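Section 4: Wet weather care of the paved path

4.1 Before you start
Read the Allwood path guide, form 318. Wear boots with grip.

Caution: Keep to walking pace on wet paving. Do not use the railing to climb down off the path.

4.2 After rain
1. Put out the wet surface signs, one at each end of the path.
2. Walk the full length and mark any puddle you find with chalk once the edges have dried.
3. Sweep standing water towards the grass verge with the 400 mm squeegee. Work from the railing side across.
4. Check each railing post by hand for movement. Report a loose post to Kyung-tae Na on extension 2305.

Note: Leaf litter goes in the green bin, never over the railing.

5. Look along the path from one end. Rainwater lying in lengthwise lines shows where the paving has settled.

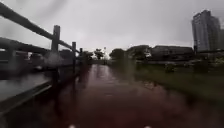

6. Enter the puddle locations in the log and initial the entry.

4.3 Drying time
Leave the signs out for 2 hours after the last sweep.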